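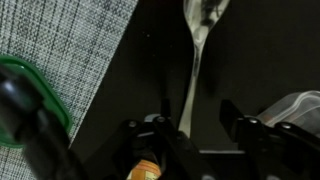 Abb. 1: Löffel auf dem Tisch vor dem geöffneten Greifer, Handgelenkkamera

Automatisierung am Arbeitsplatz
Handout zu Block 3: Portionieren und Anrichten

Zuständig für diesen Block: Antigoni Rallis
Übungsgruppen: Delali Dankwa, Senyo Abubakari

3.1 Worum es geht

In Block 2 haben wir Tätigkeiten in der Industrie behandelt, die seit Jahrzehnten automatisiert werden: Schweißen, Palettieren, Verpacken. Die Teile haben dort immer dieselbe Form und liegen immer an derselben Stelle. In einer Küche, einer Kantine oder einer Stationsküche im Pflegeheim ist das anders. Ein Löffel liegt mal längs, mal quer, Deckel liegen neben den Dosen, und blankes Metall spiegelt das Licht, was die Bildauswertung erschwert.

Als durchgehendes Beispiel dient uns der Betrieb Wurklow, eine Großküche, die 3.000 Essen am Tag ausliefert. Dort werden Beilagen, Nüsse und Trockenobst von Hand in kleine Schalen gegeben. Die Betriebsleitung prüft seit Mai, welche Teile dieser Arbeit ein Roboterarm übernehmen könnte. Die Beschäftigten wurden dazu befragt, die Auswertung stammt von Xuelian Luo.

3.2 Die Tätigkeit zerlegen

Wer eine Tätigkeit automatisieren will, muss sie zuerst in Schritte zerlegen. Beim Portionieren mit dem Löffel sind das mindestens:

Löffel finden und greifen
Ware aufnehmen
Löffel zum Gefäß führen, ohne etwas zu verlieren
Ware abgeben
Löffel ablegen

Für einen Menschen ist das eine einzige Bewegung. In der Befragung konnte kaum jemand die Schritte einzeln nennen. Eine Mitarbeiterin schrieb: »Ich nehme halt den Löffel und mache die Schale voll.« Solches Wissen heißt in der Arbeitswissenschaft Erfahrungswissen oder implizites Wissen. Es steht in keiner Arbeitsanweisung, und bei der Planung wird es deshalb leicht übersehen.

Schwierig ist vor allem der dritte Schritt. Der Stiel ist schmal, und der Greifer muss ihn so fest fassen, dass er sich nicht dreht.

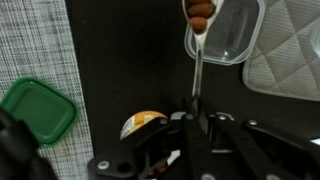

Dazu kommt das Gewicht der Ware. Eine einzelne Mandel wiegt fast nichts, verschiebt aber den Schwerpunkt, wenn sie zum Rand der Laffe rollt. Ein Mensch gleicht das mit dem Handgelenk aus, ohne hinzusehen. Ein Arm braucht dafür entweder eine Kraftmessung oder eine sehr ruhige Bahn – und eine ruhige Bahn kostet Zeit.

3.3 Was sich für die Beschäftigten ändert

In der öffentlichen Diskussion wird meist nur gefragt, ob Stellen wegfallen. Die Frage ist berechtigt, reicht für die Planung aber nicht aus. Bei Wurklow wurden folgende Punkte genannt:

Belastung. Das Portionieren ist einförmig und geht auf Schulter und Handgelenk. Viele würden es gern abgeben.

Takt. Bisher bestimmt die Gruppe am Band, wie schnell gearbeitet wird. Mit einem Arm in der Linie gibt die Maschine das Tempo vor, oder man wartet auf sie. Beides wurde als Nachteil genannt.

Aufsicht. Jemand muss eingreifen, wenn etwas danebenfällt oder ein Löffel nicht gefasst wird. Zuweira Addo, Schichtleiterin in der Frühschicht ab 5 Uhr, rechnet damit, dass diese Aufgabe zunächst einfach dazukommt, ohne dass eine andere wegfällt.

Qualifikation. Wer den Arm beaufsichtigt, muss Störungen erkennen und melden können. Ob diese Aufgabe höher eingruppiert wird, ist bei Wurklow offen.

Gespräche. Am Band wird geredet. Mehrere Befragte fürchten, später allein an einer Station zu stehen. In den Planungsunterlagen kam dieser Punkt bis dahin nicht vor.

3.4 Gestaltung der Station

Der Platz um den Arm muss neu aufgeteilt werden. Zu klären ist, wer nachfüllt, von welcher Seite, und ob der Arm dabei stillsteht. Geräte, die neben Menschen arbeiten, brauchen eine Risikobeurteilung für die konkrete Anwendung. Dazu gehört auch das Werkzeug: Ein Arm mit leerem Greifer ist anders zu beurteilen als derselbe Arm mit einem Messer.

Für die Übung nehmen wir einen Tisch mit wenigen Gefäßen an. Skizzieren Sie die Reichweite des Arms und tragen Sie ein, wo eine Person stehen kann. Achten Sie auf Deckel und andere Dinge, die während der Arbeit abgelegt werden – dafür wird fast immer zu wenig Fläche eingeplant. 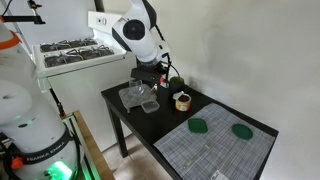
3.5 Aufgaben zur Vorbereitung

1. Wählen Sie eine Tätigkeit aus Ihrem eigenen Nebenjob oder Praktikum und zerlegen Sie sie wie in 3.2. Lassen Sie die Liste von jemandem prüfen, der die Arbeit macht.

2. Ordnen Sie die Punkte aus 3.3 danach, ob sie technisch, organisatorisch oder tariflich zu lösen sind. Mehrfachnennungen sind möglich.

3. Lesen Sie den Text von Liapis im Reader, Abschnitt 2, und vergleichen Sie ihn mit der Einschätzung von Zuweira Addo.

Abgabe in den Übungsgruppen, höchstens zwei Seiten. Die Skizze aus 3.4 bitte auf Papier mitbringen.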